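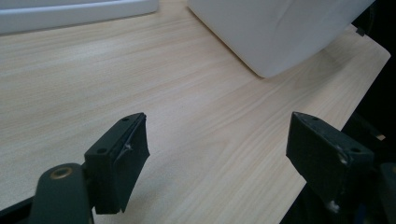
I think hand-held grippers should be ugly for as long as possible, and I'll argue with anyone at our shared workshop about it. People love to sand and paint a tool before it has done a day's work. Then they don't want to drill another hole in it! Mine has a lining on one of the fingers that has gone wrinkly and started to lift, plus scuffs on both, and I could spend an evening making all that nice. I'd much prefer to spend the evening squeezing things with it.

Home

Projects

Opinion

Forum

About Plurkport

We use cookies to remember your settings. Accept | Manage

My first build, which I called Malthorpe for reasons I've forgotten, was gorgeous. I put 600 dollars into it (please don't tell my family) and covered every screw head, so the day a pivot got sticky I had to pry off trim I'd glued on myself. I was so careful with the thing that I hardly used it. It lives in a closet now, still gorgeous.

The one I'm on now has its screw holes right out where I can get at them and a pivot with a little brass-colored ring I can see from my chair. If the pads bug me, I swap them. I'm on my fourth kind of pad and I still don't love it, but each try costs me 20 minutes and a bit of swearing, and I can live with that.

The other half of my gripe is motors. Everybody wants to start with motors! I say hold the thing in your own hand for a month first. You find out fast that a matte white box is a pain to grab by a rounded corner, and that your wrist does a sneaky little twist you'd never have thought to program. I learned more from a couple of weeks of that than from the whole winter I spent tuning code on Malthorpe.

Will it look good at the open house in November? No, and a guy is sure to ask me when I'm going to finish it. I'll hand it to him and let him have a go.

Comments (3)

Ramalho
Agree on the pads, disagree on the paint. Bare metal edges got my knuckles 29 times before I gave in and coated mine.

prillico
What are you using for pads now? I had bike tube on mine and it slid off in the heat.

workbench30
My closet has two Malthorpes in it. Started a new one last night with no covers at all.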